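Filed under: Home Office & Storage
August 31, 2020
58 shares | 3 comments

Keeping foreign news cuttings in good order

If you follow elections, coups and border disputes abroad, you probably have a pile of newspapers somewhere that you mean to sort out. Mine covered the end of the spare bed until July. These are the methods that worked for me.

Cut the article out on the day you read it. Use a steel rule and a craft knife on a cutting mat, as scissors leave a ragged edge that tears later. Write the name of the paper and the date in pencil on the back. Ink shows through newsprint.

Newsprint turns yellow quickly in daylight. Keep cuttings in a drawer or a lidded box, away from radiators and outside walls. A loft is too hot in summer and a garage is too damp all year. The bottom of a wardrobe does very well.

Take out all paper clips and staples. They rust, and the mark goes through several sheets. Rubber bands are worse - they go sticky and then set hard. A folded strip of plain paper will hold a bundle together.

Don't use sticky tape on a tear. If the article matters to you, photocopy it on to acid-free paper and keep the copy. I copied a long series on the sanctions talks this way, 14 pages in all, and the copies are easier to read than the originals.

File by country first, then by year. I tried filing by subject and gave it up, as a piece on a disputed vote might also be about the army, the price of bread and the neighbours. Put a single sheet at the front of each folder listing the heads of government and when they took office. It saves looking things up when a name comes back after ten years.

For boxes I use the Arkeo flat ones, which take a folded broadsheet page without a second crease. The Witari box is cheaper but the lid bows if you stack more than 3 of them. Shearer in Sernport sells both and will split a pack. 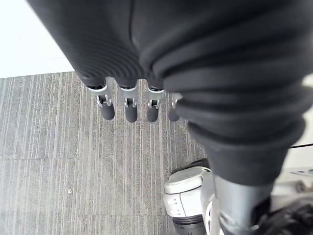
A wall map is worth having if you read about the same region often. Mount it on cork and use pins with small heads. Borders and place names change, so write the year of printing in the corner in pencil. When a country changes its name, stick a small paper label over the old one with a dab of flour paste. It will lift off with a damp cloth if the name changes back.

Go through the boxes once a year. Throw out anything that only repeats a news agency report, and keep interviews, maps and letters pages. I started with 299 cuttings on one government and kept fewer than half. Check for silverfish while you are at it. Wipe the inside of the box with a dry cloth and let it air for an hour before you put the papers back.

3 comments | Share this tip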